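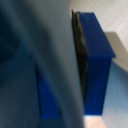
ロボットグリッパーの指、間近から

家で血圧を測る手順（毎朝うろたえない人になるために）

血圧計を買った人の多くは、最初の晩に家族全員の腕を締め上げ、誰の数字がいちばん立派かを競い、翌週には箱に戻します。わが家もそうでした。二度目に箱から出したのは健診で医師のマンリケスさん（Tonantzin Manríquez先生、名札の綴りは私には一度も正しく写せていません）に「おうちではどのくらいですか」と聞かれ、堂々と「普通です」と答えて黙られたあとのことです。

以下はそれから私が続けているやり方です。記録は1461日分たまりました。四年間ほぼ同じ椅子に座っていたわけで、自慢としてはかなり地味です。

用意するもの

・上腕で測るタイプの血圧計。私のはFlaronという、ボタンの押し心地だけは高級な機種です。手首式は手軽ですが、腕の位置で数字が変わりやすいので、これから買うなら上腕式が無難でしょう。
・背もたれのある椅子と、腕を置けるテーブル
・ノートと鉛筆。アプリでもかまいません。
・数分間、誰にも話しかけられない環境（調達がもっとも難しい）

カフのサイズは買う前に確認してください。二の腕の真ん中をメジャーで測り、箱に書いてある範囲と見比べるだけです。小さすぎるカフを無理に巻くと高めに出ることがあります。服と違って、きついほうを買っても励みにはなりません。

手順1　測る時間を決める

朝と晩の二回です。朝は起きてから一時間以内、トイレを済ませたあと、朝食と薬の前。晩は寝る前。風呂や酒の直後は避けます。

朝のコーヒーも、たばこも、測ってからにしてください。私はここでいちばん抵抗しました。コーヒーの前の自分に何かの数値を出させるのは人権の問題だと思ったからですが、マンリケス先生は人権については何も言わず、「飲む前に」と繰り返しました。

手順2　座って待つ

椅子に深く腰かけ、背中を預け、両足を床につけます。脚は組みません。そのまま一、二分、何もしないで待ちます。

「何もしない」には、ニュースを見ること、家計のことを考えること、台所から聞こえた物音の正体を推理することは含まれません。トイレを我慢したまま測るのも駄目です。数字は正直に上がります。

寒い部屋も数字に響きます。冬は先に暖房を入れておくと楽です。私は初年度の冬、暖房費を惜しんで震えながら測り、高い数字を見てさらに震えました。四月になったら急に下がったので、自分では食事の工夫が実ったのだと信じていました。

手順3　カフを巻く

素肌か、薄い肌着の上から巻きます。厚いセーターをまくり上げると、丸まった袖が腕を締めつけるので、脱いでしまったほうが早い。カフの下の端は肘の内側より少し上、きつさは指が一、二本入るくらいです。チューブの向きは機種によって違うので、説明書の図に従ってください。説明書をなくした人は、本体やカフに印がないか見てみましょう。私は見るまでに二か月かかりました。 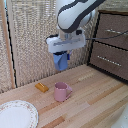
腕はテーブルに置き、カフの高さを心臓にそろえます。テーブルが低ければ、たたんだタオルを腕の下に敷きます。手のひらは上に向け、力を抜く。こぶしを握りしめて挑む人がいますが、相手は血圧計です。

手順4　ボタンを押して黙る

測定中は話さない、動かない。それだけのことなのに、家族は必ずこの瞬間に「醤油どこ」と聞いてきます。返事をしてしまったら、腕を休ませて測り直してください。

原則として二回測ります。一回目が終わったら一、二分あけて、もう一度。一回目のほうが高く出るのは珍しくないので、慌てて三回、四回と重ね、気に入る数字が出るまで粘るのはやめましょう。隣のアポリナルさん（セルバンテス姓ですが長い話が嫌いな人です）は、一度の朝に20回測ったことがあるそうです。最後のほうは腕が赤くなり、数字より腕のほうが心配だったとか。

手順5　全部書く

日付、時刻、上の血圧、下の血圧、脈拍。二回測ったら二回とも書きます。気に入らないほうをなかったことにすると、ノートは見栄えがよくなり、診察の役には立たなくなります。余白には「寝不足」「昨夜ラーメン」「薬を忘れた」など、短いメモを添えておくと、あとで山の理由が読めます。私の余白は八割がラーメンです。

ノートに書きこんだ測定は、先日数えたら2584回でした。一日二回にはだいぶ足りません。抜けた日があっても続きから書けばよく、さかのぼって「たぶんこのくらい」と埋めるのは、夏休みの日記で卒業しましょう。

数字の見方

一回の値に一喜一憂せず、一週間ほどの平均で眺めます。血圧は一日の中でも上下するもので、昨日より少し高いからといって昨日の味噌汁を恨む必要はありません。

診察室で高く、家では落ち着いている人もいれば、その反対の人もいます。どちらも医師には大事な情報なので、ノートは丸ごと持っていってください。目標の値は年齢や持病で変わります。インターネットの見知らぬ人、つまり私のような者に決めさせないこと。薬をもらっている人が、数字が良いからと自分の判断でやめるのも同じ理由でおすすめしません。

待たずに連絡する場合

いつもよりずっと高い値が続くときは、次の予約まで寝かせず、かかりつけに電話します。胸の痛み、息苦しさ、激しい頭痛、片側の手足に力が入らない、ろれつが回らない、見え方がおかしい、といった症状があるときは、測り直している場合ではないので救急車を呼んでください。

よくある失敗

電池の残りが少ないまま使う。予備を血圧計の箱に一組入れておきます。

左右の腕を気分で替える。最初に両方で測ってみて、差が大きければ医師に伝え、どちらを使うか決めてもらいます。その後は同じ腕で通します。

家族の記録と混ざる。うちの機種は二人分を記憶してくれるのですが、妻が私の番号で測ったせいで、ある週の私はたいへん健康でした。先生にほめられ、帰り道で気づき、次の診察で白状しました。今は妻の番号のボタンに赤い丸のシールが貼ってあります。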